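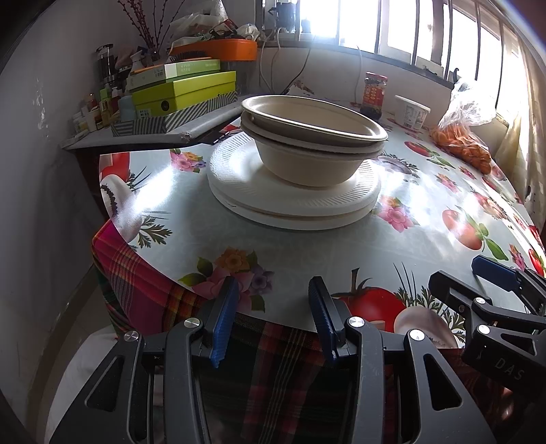

How do robots learn to clear a table?

Clearing a table is easy for you. You pick up a plate, stack a bowl on it and carry the lot to the kitchen. For a robot it is hard. Paper plates are thin and lie flat, so there is very little to hold. Bowls that sit inside each other can come up together when you only wanted the top one.

At Wandbridge there is a canteen that serves lunch to 70 people. Two robot arms now help there with the clearing up. They were made by a firm called Plorwood, and the staff call them Herrera and Estano.

Where do the lessons come from?

A robot has to be shown what to do, many times over. One way is for a person to do the job using a gripper held in the hand. A gripper is a tool with two jaws that open and close, a bit like your finger and thumb. Soft pads on the ends help it to hold on. A camera on the tool records each try, and a computer studies the recordings to work out how the jaws should move.

The lessons are done on all sorts of tables. Some are plain. Some have cloths printed with flowers, tomatoes and mushrooms, and the robot must learn that a printed tomato can't be picked up. Sunshine on a shiny cloth makes bright patches, which can confuse a camera too.

What do the people do now?

Faisal Swati has worked in the canteen for 15 years. He used to spend most of the afternoon stacking and carrying. Now he spends part of it teaching. He picks up bowls and plates with a gripper, puts them down and starts again. He says his back hurts less but his hand gets tired.

Four people worked on clearing before the robots came, and four people work there now, but their jobs have changed. One of them checks the arms each morning and wipes the pads clean. Another has moved to the kitchen and makes soup. Not everyone likes the change. Some of the staff miss chatting while they cleared up together, and some worry that fewer people will be needed later on.

What can't the robots do?

They are slow. They stop if someone leaves a coat on the table. If a bowl still has food in it, a person has to empty it first.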